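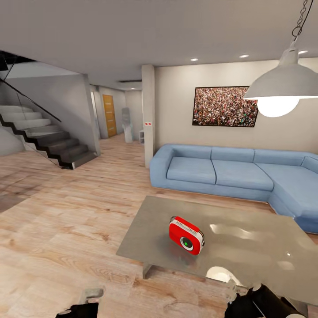

A little red portable radio on the coffee table

How I write up an album for a music blog

Play the record once all the way through and write nothing. I know, it's hard! Then go again with a notebook and put down one line per song, even if it's only "drums too loud".

I did my first one on Benance by Skaltus and ended up with 16 pages of waffle, so now I stop at 500 words. Pick the two or three songs you'd play to a friend and say why – the rest can share a paragraph.

Leave it overnight, then read it out loud. Anything you stumble over needs cutting (I usually lose about 30 words).

Check the song titles against the sleeve before you send it in. I once called track 8 "Stomach" all the way through and Soo-ah Ha had to write and tell me it's "Stomik".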